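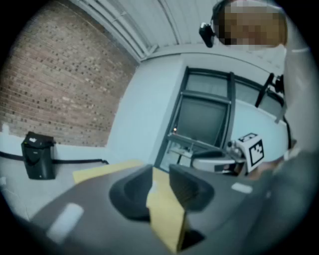
Paweena Nuchit asked me last week whether a customer who buys the Trunance kit will still need a robot to begin, and my talk should answer her in the first two minutes. The answer is no. Say it slowly, then go to the price.

**Opening**

- Thank the organizers. Say my name and that I have tested the kit for Furitz since November.
- The kit is a hand-held gripper with two fingers. A person holds it, does the task by hand, and the recording is used later to teach a robot arm.
- Point to the black fingers on the slide. They are curved on the inner side, and this is important for the part about paper and thin sheets.

**What is in the box**

- 2 grippers, one charger, a set of marker cubes, spare finger pads.
- The head camera is sold separately. I must say this clearly, because the brochure is not clear.
- The marker cube has a bold black pattern on white. Please keep it clean. A fingerprint on the pattern gave us bad tracking for one full morning.

**Our test**

- We recorded 733 demonstrations at the Siriwan site. After checking we kept 128 for the first training.
- Expect a question here: why so few? Our rules were strict in the beginning. We removed every recording where the marker was hidden by the arm or sleeve.
- Battery: 90 minutes in normal use. Enough for one session, not for a day.

(Pause. Drink water.)

**What I like and what I do not like**

- Good: a new person learns to use it before lunch.
- Good: the pads change without tools.
- Less good: the gripper is wide, so inside a drawer or narrow shelf it is difficult.
- Less good: the export program stops when the file name has a space. Horner support answered me politely, but the correction is not released yet.

**If there is time**

- Compare rental and buying. Rental is better for a short project.
- Do not speak about the next version. I have seen only a drawing.

Leave the order form on the table near the door and take questions.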